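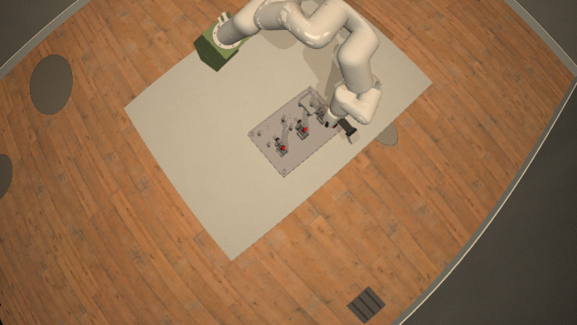
Overhead view in the simulator, arm reaching over the fixture board.

Saturday, August 20, 2022

Spent the day on viewpoint randomization for the clamp task. The method is Poirier's with one change: camera pose is drawn once per episode and held, so the policy cannot average over views inside a single rollout. Tsion Hailu wanted it redrawn every 2 seconds. We agreed to run hers on Monday with the same seeds.

Training set is 500 episodes from the Skestix planner. I rendered 620 and dropped the ones where the planner timed out. Success on held-out poses is 76 percent. The fixed-camera baseline is still running, so that number has nothing next to it yet and I am not putting it in the draft.

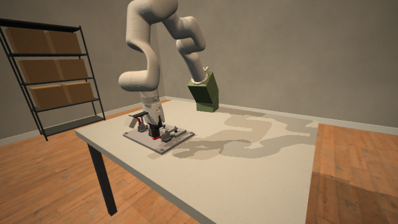
Side camera, gripper down among the parts on the board.

Shadows are the part I trust least. The arm throws a wide one over the tabletop from this side, and the light position was never randomized — only the camera. If the policy is reading the shadow to get gripper height, the score will hold in simulation and drop in the Lillville lab. Tamer Obeidat suggested an ablation with shadows off at test time only. Cheap to do, one flag in Fokach. Queued it for tonight after the baseline.

Also renamed the log folders. The old scheme sorted wrong.
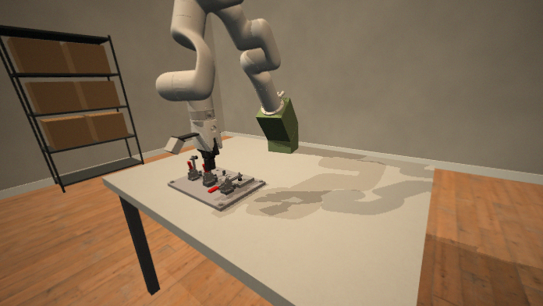 Does the policy need to be retrained when the camera is moved?
Small moves inside the sampled range should need no retraining. Outside that range we have no data, and I would retrain before reporting anything.

Left the baseline at the second checkpoint. Need to ask Tamer where he put the old seed list.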